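我叫 Noura Majali，Himar 的创办人之一，也是这页文字的作者。上一版“关于我们”是请人写的，写得挺漂亮，里面有“赋能”，有“闭环”，有一段我读了几遍都没读懂我们公司是干嘛的。有位客户看完打电话来问：你们到底卖机器人还是不卖？我说不卖。她说那你们网站上怎么看着像卖的？所以我自己重新写了一遍，啰嗦的地方请多包涵，我讲话就这样。

# 关于 Himar

我们做的事情一句话能说完：别人想让机器干某样活，我们先替他试，试完告诉他能不能干、干成什么样、要花多少工夫伺候这台机器。家里的活也试，店里和小车间的活也试。收拾桌子、叠毛巾、把货归到托盘里、给架子补货、擦柜台，都在试。

我们不造机械臂，也不代理哪家的。收的是测试费和咨询费，结论是“不行”的时候也照收（有人为这个跟我吵过，后来又来了第二回）。

公司开了 2 年多一点。一开始租的是一间临街的小铺面，前任租客做窗帘，墙上还钉着一排挂杆，我们一直没拆，正好用来挂线。现在换了大一些的地方，楼下是停车场，搬设备方便多了，就是冬天地板凉，建议来访的朋友穿厚袜子。真的，穿厚一点！

## 怎么开始的

我以前在一家卖家居用品的连锁店管后场。后场是什么地方呢，就是顾客看不见、但是所有东西都要在那里被拆开、理顺、擦干净、再送到前面去的地方。我最怕的不是搬重物，重物有推车。我怕的是零碎：退回来的小东西混在一个箱子里，有的要重新上架，有的要报损，有的连标签都没了，得一样一样拿起来看。一个人站在那里理一下午，晚上回家脖子都是硬的。

那阵子网上到处是机器人叠衣服、倒咖啡的视频，我看得特别激动，转发给全组同事，还附了一句“我们有救了”。过了几天，公司真的请了一家供应商来演示。人家的机器在他们自己带来的桌子上、用他们自己带来的盒子，抓得又快又准。我从退货箱里随手拿了一条带搭扣的皮带递过去，场面就安静了。

我不怪那家供应商，皮带确实难。我生气的是，从头到尾没人能告诉我它难在哪里，换成别的东西会怎样，加一个托盘会不会好点，光线有没有关系。我问的都是很土的问题，可这些土问题决定了我该不该签那张单子。

后来我辞了职，拉上一个做控制的老同学，开始自己买零件、自己搭台子。Himar 这个名字是家里人起的，在阿拉伯语里念出来接近“驴”。我觉得挺合适，驴能干活，脾气也差，你得先弄明白它肯走哪条路。

## 那么，机器现在到底能不能干家务？

每个来访的人坐下来第一句都是这个。我先把短的答案给你：有些能，条件是你把活儿切得够小，并且有人在旁边收拾残局。

长的答案就得分着说了。

**拿起来、放过去。** 这是最成熟的一类。东西硬、形状稳、彼此不挨着，放的地方也够大，机械臂今天就能干，干得比我想的还好。杯子放到架上，盒子放进筐里，调几天就能跑起来。可一旦东西挤在一堆，你夹这个带起那个，麻烦就来了。人的手指会很自然地拨一下，把旁边的推开，再去捏想要的那个。这个“拨一下”，我们教了很久，现在有时候会，有时候它把整堆都推到桌边去。

**软的东西。** 毛巾比 T 恤好办，T 恤比袜子好办，床笠我劝你先别想。手套也归在这类，指头会翻进去，套口有弹性，夹住套口和夹住指头完全是两码事。一只手套摊平了放着，和揉成一团扔在那里，对人来说差不多，对机器来说等于两种东西。

**带子、链子、线。** 我私心里最关心这一类，当年那条皮带还在我心里呢。凡是会弯、会打圈、会自己弹回去的，都要小心。手表就很典型：表头是硬的，好夹；表带有的软有的硬，有的扣着成一个圈，有的敞着。夹表头容易滑，夹表带又会甩。透明的表带更气人，摄像头常常看不清它的边在哪儿。

**要用工具的活。** 铲子、刷子、抹布、夹子。让机器先拿起一把铲子，再用这把铲子去铲东西，难度不是加上去的，是翻上去的。铲子在夹爪里歪一点点，后面每一步都跟着歪。铲猫砂这件事问的人特别多（我太理解了，我家两只），目前我的建议是请继续自己铲。

**碰一下就完蛋的东西。** 植物、玻璃、别人家的摆设。任务里可能根本不需要动它，可它就在那儿，机器得学会绕开。我们很看重这一项，因为真实的桌子上永远有不相干的东西。你家的桌子是空的吗？反正我家的不是。

## 我们手上有什么

现在的试做清单上有 33 件活。这张清单贴在门口，谁都可以往上加，也可以划掉。加一件的规矩是，你得说得出谁会为这件事付钱，或者谁会为这件事少生一回气，两样占一样就行。清单上我最喜欢的一条是“把遥控器从沙发缝里拿出来”，写的人没署名，到现在还没有哪台机器成功过。

33 件里，有 18 件我们愿意跟客户说“可以谈谈”。注意我用的是“可以谈谈”。意思是在我们的台子上，用我们试过的那批物件，它能连续跑完一轮，中间不需要人伸手。一轮是 20 分钟。为什么定 20 分钟呢，最早是因为那是我泡一壶茶、喝完、回来看一眼的时间，后来大家都习惯了，也就写进了流程。

剩下那些，有的是差一点，有的差得远。差一点的我们会接着试，差得远的我们隔一阵子再拿出来看看，说不定哪天换了夹爪就通了。擦柜台就是这么回来的，它被划掉过，换了一种布头以后又写了回去。

## 台子为什么要搭成那样

来参观的人，尤其是带小孩来的，进门第一句常常是：你们这儿怎么这么花？

我喜欢花一点。刚开始我们的台子围板是纯白的，白得像冰箱里面，程序跑得漂亮极了，我还开了瓶汽水庆祝。然后搬到客户的店里，背后是一面贴满海报的墙，它就开始犯糊涂，把墙上印的东西也当成要去处理的东西。回来以后我跟同事说，围板得有花样，越像人住的地方越好。于是有了贴墙纸的台子、铺花桌布的台子，还有一张台面特别反光，是专门用来让人头疼的。

台面上的东西也一样。我不许大家只放任务要用的那几件。该有盆栽就有盆栽，该有挂篮就有挂篮，旁边搁只手套、搁把铲子，跟要收的东西没什么关系也放着。脏一点也没关系，有灰有渣才像过日子（这句话我妈看了大概要说我）。有些客户会嫌不够整洁，我都请他回去看一眼自己的工位。

双臂的台子用得最多，两条臂装在靠外的一侧，一左一右。有的活一条臂就够，可两条臂在一起时要互相让，这个“让”本身就值得试。摄像头除了固定的那台，夹爪上面也装小的，凑近了看得清楚。凑得太近又只看得见自己的手指，这点跟我找眼镜的时候一模一样。

手表归盘是清单上的常客。规则很简单：桌上散着几块表，旁边放一个带边的托盘，把表都放进去，别碰倒植物，别把表甩到地上。简单吧？我头一回给客户讲这个任务的时候，对方还笑了，说这也要试？我请他自己先想一想怎么教一个从没摸过表的人去拿一块侧躺着的表，不许用“你就拿呗”这四个字。他想了一会儿，不笑了。

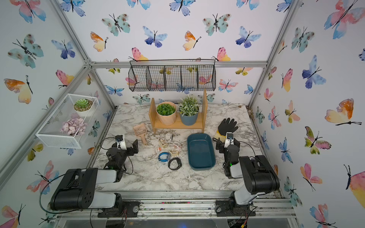 ## 我们怎么跟客户合作

流程不复杂，我按实际发生的样子写，不按合同的样子写。

**第一步，你来讲，我们听。** 请尽量别说“我想自动化”。请说“每天打烊以后，有个人要站在那里把试戴过的东西放回去”。越具体越好，连那个人用左手还是右手都可以告诉我们。带照片更好，带实物最好。有一位客户拎了一整袋退货来，往桌上一倒，什么都没说，我当场就明白了。

**第二步，我们去看现场。** 看桌子多高、灯在哪边、插座够不够、谁会从旁边走过去。最后这条经常被忘。你以为那是个安静的角落，结果是全店去洗手间的必经之路。

**第三步，切活儿。** 一件活儿到我们手里会被切成很小的段。拿是一段，翻面是一段，放下是一段，放歪了再扶正又是一段。每段单独试，记下哪一段最拖后腿。很多时候客户会在这一步自己发现，最烦的那段根本不用机器，换个带隔板的托盘就解决了。遇到这种情况我们收个基础费用，大家握手，皆大欢喜！

**第四步，示范和训练。** 需要学的动作由人来操作机械臂做示范，一遍一遍做。这活儿挺累的，做示范的同事会轮换，手累了动作会变形，机器会把你的变形也学了去。我们有过一段时间，机械臂放下东西之前总要停一停，像在犹豫，查来查去，是示范的同事有这个习惯。

**第五步，搅乱它。** 东西换位置，换颜色，换光，托盘转个方向，植物挪近一点。这一步我最爱参加。我的同事说我下手太狠，我说顾客和小孩下手更狠。

**第六步，写报告。** 报告用大白话写，能一口气读完，失败的录像跟成功的一起给。我见过太多只有成功片段的演示了，你给我看摔下去的那几次，我才知道该买多厚的垫子。

## 几个做过的项目

征得对方同意，可以讲的不多，挑几个。

### Bonetlow 的柜台

Bonetlow 是一家修表和卖表配件的店，也卖些便宜的时装表。老板最初想要一台能把表从顾客试戴的垫子上收回托盘的机器，最好还能顺手摆正。我们试下来，收回托盘这一步，在表彼此分开的时候可以，堆在一起的时候要有人先拨散。摆正这一步，硬表带的行，软的不行，机器刚松手它就歪到一边去了。

报告交上去，老板没买机器，改了柜台的垫子，在上面开了浅槽，店员随手一放就是分开的。他跟我说，等哪天软表带也行了给他打电话。这个电话我还没打，但是我记着呢。

这个项目最大的收获是那一堆试验用的表，各种颜色、各种表带，留在我们这儿当考题了，没有一块走时是准的，请不要拿它们对时间。

### Nseir 家的厨房

Nseir 是做家庭照护服务的小公司，他们想知道机械臂能不能帮行动不方便的人收拾餐桌。我很想说能。我们在一间真的厨房里待了挺长时间，杯子、塑料碗、调料瓶，都有不错的结果。卡住的是剩菜。机器对着半碗汤，不知道这是“碗”还是“汤”，端起来的角度稍微斜一点，后果你们可以想象。

最后定下来的方案是，机器只管把空的、干的东西归到一个有边的盘里，汤汤水水还是由人来。照护员的反馈是，省下来的时间不算多，可是弯腰的次数少了，她们在乎这个。我以前只盯着时间看，这件事以后报告里加了一栏，叫“腰”。

### Indholm

Indholm 是我们自己的内部项目，没有客户，亏钱的。目标是让同一台机器不换程序，连着做几件互不相干的小家务：收托盘、把铲子挂回去、把手套成对放好、给架子上的东西让出位置。每一件单独拿出来都不算新鲜，连着做就出毛病。前一件事留下的一点点偏差会带到后一件，到最后它会非常认真地把手套挂到铲子的钩上。

进度嘛，时好时坏。我在办公室里不许说“快成了”，说过的人要请大家吃点心。今年我请得最多。

## 我们不做的事

不做宣传片里的那种演示。要是你需要一段机器人端蛋糕出场的视频，请找拍广告的朋友，他们拍得比我们好看。

不接“请证明我们的机器没问题”的委托。你可以委托我们试，结果怎么写由我们定，写完你可以不公开，但不可以改。

不替老板当裁人的借口。这句话我写得直一点。有人找我们，开口就问能省掉几个人，我会请他先把那几个人叫来一起谈。到目前为止，凡是干活的人坐在桌边的项目，报告都更有用，因为他们一句话就能告诉你，那个箱子里每逢周末会多出什么怪东西。

也不碰用药、婴儿和明火。我们的台子没有资格说这些事安全。

## 团队是什么样的人

人不多，我就不挨个贴头像了，有几位不喜欢上网。有写控制的，有以前在酒店管布草的，有修缝纫机出身的（这位拧螺丝的手感全公司没人比得上），还有几位兼职来做示范的学生。我自己不写代码，我管客户、管报告，外加买道具。逛杂货铺买道具是我工作里最快乐的部分，看到什么滑溜溜的、带弹簧的、透明的，都忍不住拿一个。报销单上写“塑料小铲一把、假花一束”，会计看多了，已经不问了。

每周四下午我们会把当周失败的录像放在一起看，配点吃的。刚来的同事会有点紧张，觉得像挨批评。其实就是看看大家都栽在哪儿，看到第三段就开始有人笑，看到后面就有人站起来拿着杯子比划说应该从这边夹。很多改法是这么比划出来的。

## 常被问到的

**家里现在值得买一台吗？**
扫地的、洗碗的、洗衣服的，早就值得了，它们也是机器人，只是大家不这么叫。带手臂的那种，如果你本身爱折腾，可以；如果你指望下班回家桌子已经收好，请再等等。等多久我答不上来，每次我猜都猜错。

**为什么人做起来这么轻松的事，机器做不了？**
我的土办法解释是：你闭上眼睛，戴上厚手套，用筷子去捡一条项链。现在的机器大致就处在这种手感里，眼睛比手好一些。手感这块进步挺快，我们每次换一代夹爪，清单上总有一两条能往前挪。

**小店负担得起吗？**
测试负担得起。机器要看活儿。我见过算下来很划算的，也见过请一位下午班的阿姨更划算的，后一种我也会白纸黑字写进报告。

**能带孩子来参观吗？**
能，提前说一声。孩子不能进护栏，但是可以出题。他们出的题比我们出的刁钻多了，有个小朋友要求机器人给仙人掌换盆，我到现在还在想怎么夹。

**你们相信将来机器能把家务全干了吗？**
我每次洗碗的时候都信，每次看周四那些录像的时候就不太信了。

## 来找我们

最好先写信，把你那件烦人的活儿讲清楚，附几张现场的照片，不用收拾，越乱越好。我们会先免费回一封长信，告诉你值不值得往下试。信一般是我写的，所以会比你预想的长。

要是想直接过来，上午人少，下午台子都开着，声音会吵一点。停车场入口在楼后面，导航会把你带到前门，前门是锁的，绕一下就到了。门铃按久一点，里面听不见。

应聘也走同一个邮箱。信里不用写你多热爱科技，写写你最讨厌哪件家务，讨厌它的哪一步，写得细的我都会回。眼下缺一位能做长时间示范、手很稳的同事，左撇子特别欢迎，我们左边那条臂一直被右撇子教着，姿势多少有点别扭。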